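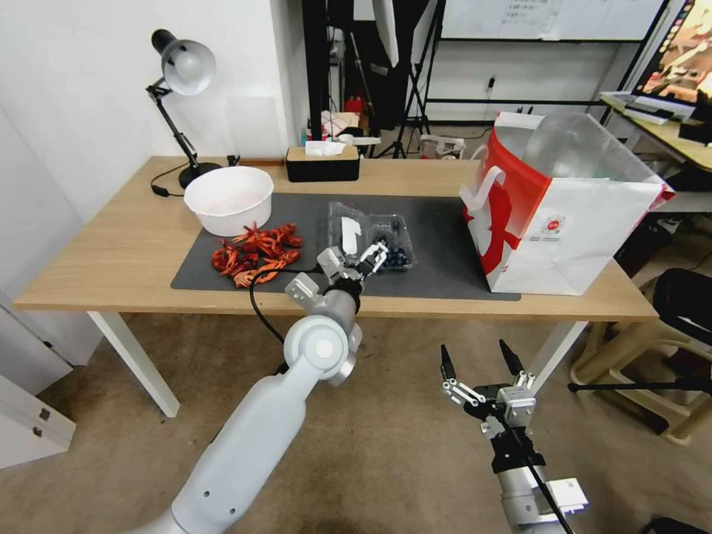
**Ticket 727, espace candidatures Brellosia, appel à projets innovation**

Bon, je reprends le fil au propre, parce que mes trois messages d'hier partaient dans tous les sens (désolée !). Je dépose pour Bestness un dossier au guichet régional d'aide à l'innovation, et le formulaire refuse mon annexe technique. Le PDF contient le budget, le calendrier et une seule photo, celle du tapis gris foncé avec les écrevisses et la boîte de myrtilles. À l'envoi, la barre monte jusqu'à 77 %, puis j'ai « erreur 498 » et retour à la page d'accueil.

Ce que j'ai essayé :

- autre navigateur, cache vidé : pareil
- PDF compressé : pareil
- annexe sans la photo : pareil, donc ce n'est pas le poids
- compte de mon collègue de Barajas : ça passe !!

**Réponse du support, 11 janvier 2018**

Bonjour, votre compte est encore rattaché à Arkance, votre ancienne structure. Le jeton de session expire au moment du contrôle. Rattachement corrigé, merci de vous reconnecter.

**Moi, un peu plus tard**

Reconnectée, annexe renvoyée avec la photo, accusé de réception dans la boîte mail, ouf. Par contre le récapitulatif affiche toujours Arkance en haut à droite. Vous pouvez regarder avant la clôture ? Je laisse le ticket ouvert en attendant.

Montserrat Palacios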